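Lavus sets aside money for second robot arm and delays choice of supplier

Lavus, the shared robotics workshop, has agreed to put money aside for a second robot arm but will not choose a supplier until two quotes have been compared on the same terms. The decision was made at a planning meeting on Friday afternoon, and members were sent the details the same evening.

The workshop has one arm for tabletop work at present. Members book it in half-day slots, mostly for picking up and placing household objects, and the waiting list has grown since the autumn. Groups that need several sessions in a row have found it hard to get them, and two projects were put back as a result.

Quotes have come in from Wisteck and Estrella. Both cover a single arm with a gripper and a controller, but they differ in what else is included. Wisteck has priced delivery, fitting and a day of training together. Estrella lists each of these separately and leaves the mounting to the buyer. The workshop has asked Estrella for a revised figure that includes a stand and fitting, so that the totals can be set side by side.

Neither quote has been published. The workshop says it will release the full cost once an order has been placed, along with the yearly cost of cover and repairs.

Part of the budget has already been settled. Up to £700 will go on a sturdier table and fixings, and £200 on everyday objects for the sorting and handling tasks. The second sum covers things like cups, dishes, sponges and packaged goods, which wear out or get crushed and have until now been paid for out of petty cash. A further £267 is being kept for cables, spare gripper pads and a small power supply.
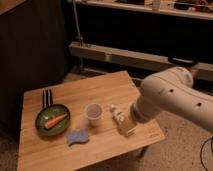 Lighting was also discussed. Several members want the new station to have its own lamps, so that sessions run in the evening can be compared with those run during the day. No money has been agreed for this yet. A trial with borrowed lamps will come first, and any request for funding will be looked at with the next set of bids.

The software is a separate matter. Lavus uses Pistorora to book sessions and keep the records from each one, and the present licence covers a single station. Adding a second would move the workshop to a higher price band. Members were told that this cost will come out of the running budget and will not be taken from the equipment fund, which can only be spent on items the workshop will own.

There was a longer discussion on whether to buy new at all. A used arm would cost less and could be in place sooner, but the spare parts position was unclear and the warranty on the one considered had already run out. Leasing was looked at too. Over a term of five years the payments would have come to more than the price of buying, though the lease did include repairs. The meeting agreed to buy new, with leasing to be looked at again if both quotes come in over budget.

Space is the other limit. The second station will need its own table, a clear area within the arm's reach and a route for the power and data cables. The plan is to put it in the back room, where storage shelving will have to be moved first. Measurements are being taken before the order goes in – the larger of the two arms on offer may need a wider table than the one now priced.

Members have also been asked to say which tasks they expect to run over the coming year. The replies will be used to decide between a two-finger gripper, which is cheaper and suits most of the present work, and a model with interchangeable ends. The second type adds to the price but would let groups handle soft items and flat packaging without changing the whole unit.

If the revised figures arrive in time, an order could be placed in January. Both suppliers have given a delivery time of around 5 weeks from the date of order, and fitting would follow once the table is in position. The existing station will stay open while this work is done, although bookings may be shortened on the days when the shelving is moved.

Requests for equipment to be included in the next round of bids should be sent to the Lavus office, with a price and a short note on how the item would be used.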